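Fokside Two-Arm Recording Kit

Product overview | What's included | Requirements | Support

The Fokside Two-Arm Recording Kit is a package for teams that collect demonstrations of household manipulation tasks. It covers the operator controls, the recording software and a set of written task plans. It works with two-arm robots that carry a parallel or fingered gripper on each side and a camera at head height.

An operator drives both arms from the control stand and performs a task from start to finish. The kit records joint positions, gripper commands and camera video on one clock and saves each attempt as a separate episode. Episodes can be marked as good, failed or recovered from the stand without stopping the session. Failed attempts are kept by default. They can be filtered out at export.

Task plans

The kit ships with 70 task plans. Each plan lists the objects to gather, the starting layout, the allowed variations and the condition for ending an episode. The plans are grouped by skill: table sorting, drawers and doors, folding, wiping, and hanging. Plans in the hanging group use small items with a loop or ring and ordinary adhesive wall hooks from a hardware store.
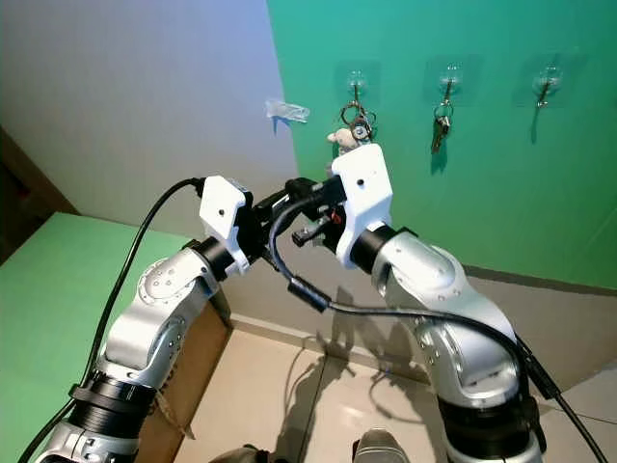
Can I use my own objects in place of the ones listed in a plan?
Any object of a similar size and weight can be used, and we encourage it. Add the object to the session sheet before recording so that its name is saved with the episode. For hanging tasks, the loop or ring must be wide enough to pass over the hook.

Recording software

Curero is the recording application supplied with the kit. It runs on a Linux workstation and shows the live camera views, the current task plan and a running episode list. Session notes can be typed at any time and are stored with the episode that was open when they were entered.

Curero checks each episode when it is saved. It flags dropped video, gaps in the joint data and episodes shorter than the minimum set in the plan. Flagged episodes go to a review list and are left out of exports until someone clears them. Exports can be split by task, operator, object or session.

A reference set of 3,637 episodes recorded with the kit is included with every license. It can be used to test a training setup before your own recording begins.

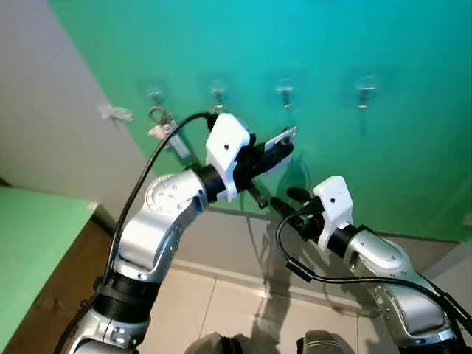

Layout changes are handled by the variation scheduler. Before each block of episodes, it gives the operator a short list of changes to make, such as moving an object, swapping it for another or changing which arm starts the task. A row of four wall hooks gives the scheduler a choice of target, and a hook that already has something hanging from it can be left that way as a variation of its own. Flat items such as cards and tags have a separate grip setting in the hanging plans. The scheduler can be turned off for a single task or for a full session.

What's included

Control stand with two hand controllers and foot pedal
Curero license for one workstation
Jin sync box with power supply
Printed and electronic copies of all task plans
Reference episode set on a portable drive
Two 90-minute remote training sessions for operators

Robot, workstation and task objects are not included.

Requirements

The robot must accept position commands for both arms over a wired network connection. The Jin sync box needs a free USB port on the workstation and a trigger input on each camera. Cameras without a trigger input can be used with software timing, but this has to be set in Curero before the first session.

Leave clear floor space behind the control stand and place it where the operator can reach the robot's stop button. Check cable slack at both wrists through the full range of the task before recording.

Support

Setup and repair are handled by our Treltley office. Tomás Ó Flaithearta is the contact for task plan questions and requests for new plans. Please include your kit number and Curero version when writing. The next task plan update is due in December and will be sent to all current license holders at no charge.

Order code: FS-231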